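Votik Bench Capture Kit
by Fiseck

SKU VBK-81. In stock, ships from the Vasiliu warehouse. Price on request, edu pricing avaliable.

Records arm demos for training manipulation policies. Teardown, cable work, small part pick and place. Fixed view plus wrist view, synced.

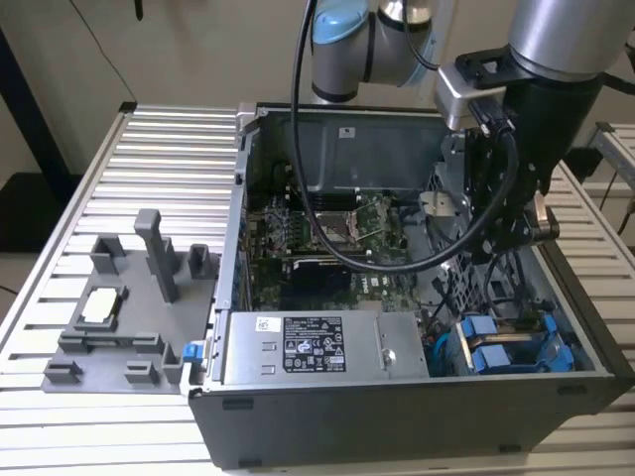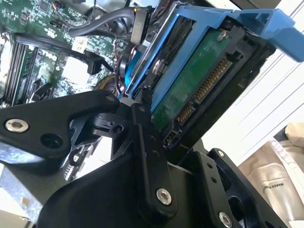 Kit gets you both cameras, mounts, trigger pedal, sync box and the Dristent recorder licence (one seat). Arm and gripper not included. Fits most arms with a standard tool flange, check the list before you order. Wrist cam sits in close so you get the fingers and the part together, good for stuff like a drive in a blue caddy where the connector pins need to be readable in the footage. Fixed cam covers the whole job: open tower, fixture plate, arm. Use both. Policies trained on the fixed view only tend to miss the last bit of a grasp.

What's in the box
Fixed camera with clamp arm
Wrist camera with flange bracket
Sync box, power supply, AU or CA plug
Foot pedal (start, stop, bin the take)
Cable set incl. strain relief clips
Recorder licence card

Recording
Up to 2000 takes per project before you need to archive. Joint positions, gripper state, and both video streams in one file per take. Pedal tags a take good or bad on the spot, saves hours later. Failed takes are kept unless you bin them. Keep some, they're useful for training recovery behaviour.

Getting started
Bolt wrist bracket on, run the calibration card, do 20 throwaway takes first. Look at them. Then record for real. For a single task with one fixture we suggest 100 good takes before the first training run. Move the part a little between takes or the model just learns the one spot. Change the lighting too, blinds open and blinds shut if you've got a window near the bench.

Cables are harder. They never lie the same way twice so plan on more takes and slower moves.

Notes
Recorder 1.x files won't open in the new viewer, convert them first. Firmware update from 1 Jun 2022 fixes the pedal double-trigger, instal it before your first session. Spare wrist brackets sold seperately. Warranty covers the cameras and sync box, pedal excluded.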